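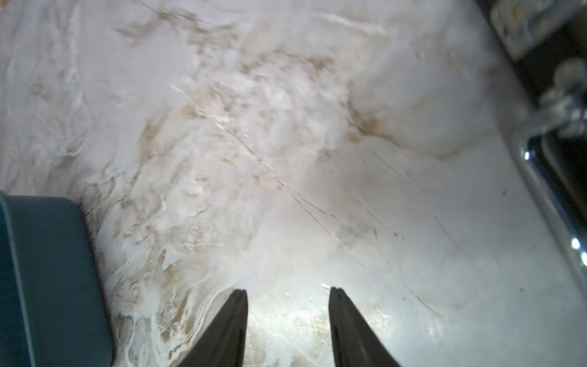
Borivton Exchange / Licensing and Custody Desk

Pre-license self-inspection, Sultau office
Completed June 26, 2025, ahead of the regulator's visit. The form is the one issued to money changers, so several items ask after banknotes. We have answered them anyway.

SECTION A: PREMISES

A1. Exchange rates displayed at the counter, legible from the street.
Not applicable. No counter. The street is eleven floors down. A printed rate sheet was taped to the inside of the door and was wrong before the tape was cut.

A2. Counterfeit note detector present and tested.
Pass. Bought for this form. It rejects receipts very firmly.

A3. Safe bolted to floor.
Pass. Holds the sealed recovery envelopes and a spare door key. The spare door key should be kept elsewhere, as it opens the door to the room with the safe.

A4. Visitor log kept and signed.
Partial. Signed, yes. Two pages in June list the purpose of visit as "visit."

SECTION B: CUSTODY AND KEYS

B1. Customer funds held apart from company funds.
Pass. Separate wallets in Mosoti, checked against the ledger. Difference on the day was 300 tokens, traced to a withdrawal still waiting for confirmation. Cleared before lunch.

B2. Withdrawals above the limit need more than one signer.
Pass, with comment. There are 4 signers and any three can approve. Two of them share a desk, a calendar and usually a vacation. Move one.

B3. Recovery phrases stored off site.
Partial. One set is off site. The other is "nearly off site," meaning it is in a labeled box by the elevator. Fix this week.

B4. Hardware devices match the inventory list.
Fail. Inventory says 11, drawer says otherwise. Recount with the drawer fully open, then amend whichever one is lying.
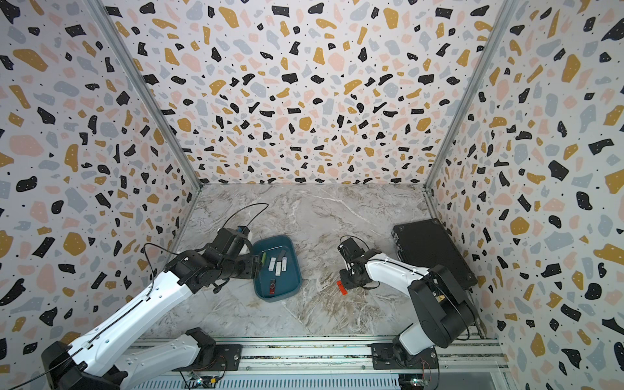 Marbled floor, speckled walls, two arms on the front rail.

SECTION C: CUSTOMERS

C1. Identity documents on file for all active accounts.
Partial. 1412 files sampled. Most are in order. The usual trouble is expired ID cards, plus one customer who uploaded a very clear photo of a sandwich. Account frozen until something better arrives.

C2. Suspicious activity reports sent on time.
Pass. The portal accepts them only as foreign currency reports, so each one has "other" in the country box. Keep the submission receipts.

C3. Daily import and export declarations for currency carried over the border.
Unclear. Tokens do not go through customs, at least not in a suitcase. We asked Dukance for an opinion and received a long one, with an invoice. Leave the box blank and attach the opinion.

C4. Complaints procedure posted where customers can see it.
Pass. Link is in the page footer. Make the text darker than the background.

SECTION D: OPEN ITEMS

B3 box moved, receipt filed - operations
B4 recount - custody desk
A4 visitor log, reception to ask for an actual reason
C1 reminder emails for expired cards, second batch
A2 detector warranty card, if found

Reinspect B and C before the visit. Section A can stay as it is unless somebody installs a counter.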